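3.2 How I picked the reviews, and what I did with them

I should own up to my bias before we get to the numbers. I love short book reviews, the kind that squeeze a 600-page family saga into one paragraph and still find room to complain about the ending. I wrote them for years for Kindstead, a little trade bulletin that went out to librarians, and I got paid by the piece (badly!). So when Dale MacPherson asked me whether anyone had ever looked at how these reviews handle novels told across several generations, I said no, and then I said I'd do it, and that was my July gone.

The main set comes from the Poirier archive, which holds trade notices for adult fiction in one long searchable run. I pulled everything tagged "family saga," "generations," or "inheritance" and ended up with 3306 notices. Some were duplicates, where a paperback had simply reused the hardcover review with a new price on it, and a few were for cookbooks (I have no idea, somebody's tagging was having a bad day). Once those were out I had 3145, and that's the number behind every percentage in this paper.

From the 3145 I chose 139 to read closely. I wanted books with at least three generations on the page, and I wanted the review to mention more than one of them by name. That second rule threw out a lot of notices I'd have liked to keep. It's a blunt rule and I'd probably loosen it next time, but I needed something I could apply on a tired evening without arguing with myself.

For each of the 139 I marked up five things: who gets named first, which tense the reviewer uses for the oldest generation, whether a found object starts the story (letters, a trunk, a ledger, a locked drawer), how many words go to plot before the first opinion shows up, and whether the word "sweeping" appears. I put that last one in as a joke. Then it came up so often that I had to take it seriously, and it gets its own table in Section 4.
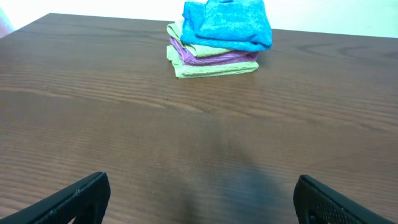
Figure 2. Tabletop with horizontal grain.

The tense question was the hardest to code, and I changed my mind on it twice. Reviewers nearly always retell a plot in the present tense, as you'd expect, so a grandmother who dies in chapter one "leaves" her granddaughter a house. But when the older story sits inside letters or a diary, a lot of reviewers slide into the past for it and then slide back again, sometimes in the same sentence. Take a notice for a novel called Karndale, about a mill family. It starts with the granddaughter who "returns" to the valley, moves to a great-grandfather who "had signed away" the water rights, and then has him "quarrel" with his brother, present tense, as if he'd just walked back into the room. I first coded that as past, then as present, and finally made a third box called "mixed." The mixed box turned out to be the most interesting one I had.

Dale read a batch of the notices separately so we could compare. We agreed nearly everywhere on names and found objects, and much less on where the first opinion falls. Is "lucid" an opinion if it's tucked in front of the word "prose" in the opening line? Dale says yes, any adjective of praise counts. I'd been waiting for a whole clause. We went with Dale's version, mostly on the grounds that it was easier to explain to another person, and I recoded all my notices to match. It cost me a week and a fair amount of coffee.

A word on translated novels. I'd meant to leave them out, thinking the reviewer might spend half the space on the translation and throw off my counts. They almost never do! Often the translator gets a single adverb, or only a name in the heading. So the translated books stayed in, and I flagged them so that anyone who wants to rerun the counts without them can. The one that gave me real trouble was Bumadia, a novel in four voices where the same aunt is called something different by each narrator. Reviewers picked whichever name they liked best, and I had to keep a cheat sheet taped inside my notebook to work out whether two of them were even talking about the same woman.

I didn't look at reader reviews posted online. They run to any length they please, and the squeeze of the trade format is what I'm after here. I also didn't read all of the novels. I read a good number of them, and more than I'd planned to, but this section is about what reviewers do with a family tree when they have one paragraph to climb it in, and for that the paragraph itself was my source. The full coding sheet, with my crossed-out early versions left in, is in Appendix B.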